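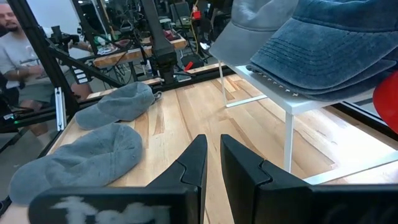 Start with what the Vekura kit covers: a two-finger gripper, a wrist camera, mounting hardware and the Devau control package. The arm is not included. The evaluation task is moving caps between a table and a display stand. Soft goods are a fair test, as a gray cap lying on its crown with the brim out offers a different grasp from one whose brim droops over the front edge of the shelf. The tapered fingertips suit the brims. The crowns are harder, and bunched fabric is the hardest case.

Next slide - trial plan. 1000 picks in total, in blocks of 100. Fingertips inspected after each block. Log every regrasp as a failure, even if the cap ends up on the stand.

Pricing. Two service tiers. The lower one covers parts only; Avetti handles the on-site visits under the upper one. Refer contract questions to Elisa Lo Presti.

If asked about cycle time: Gualtiero Bianchini has the logs. Do not quote a figure from the stage.

Leave the contact slide up for questions.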